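## Part 3: Flashing the Umutau build on your Tavell

Right, you've unlocked the bootloader (Part 2, go back if you haven't) and your Tavell is sitting there with that slightly alarming warning at start-up. Ignore it, mine has shown it every day for months and I've stopped seeing it.

I'm using the October build of Umutau, with the camera patch by Eglė Zariņš included. If you've got an older zip lying around, bin it and download a fresh one, as the early ones lose mobile signal after a restart.

**Before you start**

- Battery at 40% or more. I'd go higher if your phone is as old as mine!
- The Revstead desktop tool, installed and opened at least once
- A decent cable (I wasted a whole evening on a charge-only one)
- Your photos copied somewhere that isn't the phone

> **Caution:** Step 4 wipes everything, internal storage included. Messages, downloads, the lot.

**Flashing**

1. Switch the phone off completely. A restart won't do.
2. Hold Volume Down and Power together for 8 seconds, then let go of Power but keep hold of Volume Down until the recovery menu comes up.
3. Plug the phone into your computer and open Revstead. The status line should go from "Waiting" to "Device ready". On Windows it can sit on "Waiting" for ages the first time while it sorts out the driver.
4. On the phone, choose **Wipe**, then **Format data**, and type *yes* when it asks.
5. In Revstead, click **Send package** and pick the Umutau zip. Don't unzip it first.
6. Leave it alone. The progress bar stops at 47% and looks completely dead, then jumps to the end. I pulled the cable out at that point on my first go and had to start again from step 1, so please learn from me.
7. When the phone says "Install finished", choose **Reboot system**.

> **Note:** The first boot is slow. Give it 105 seconds before you start worrying, and after that hold Power until it goes off and try once more.

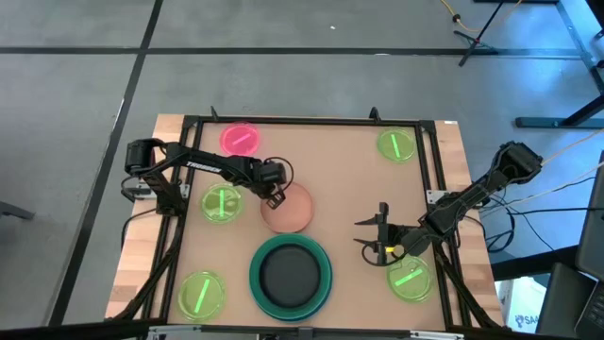 *Two arms over the work surface, one marked TROSSEN.*

**If it goes wrong**

*Error 3 in Revstead:* the download is damaged. Get the zip again and compare the checksum with the one on the download page.

*Stuck on the logo:* nearly always a skipped format. Go back into recovery, do step 4 again and resend the package.

*No Wi-Fi:* switch to the Adomaitis kernel, which is a separate file on the same page. Send it exactly as you did the main zip, but skip the wipe this time or you'll lose any setting up you've done.

Once you're on the home screen, go to Settings > About and check that the build name starts with "Umutau". Part 4 covers getting your apps back on.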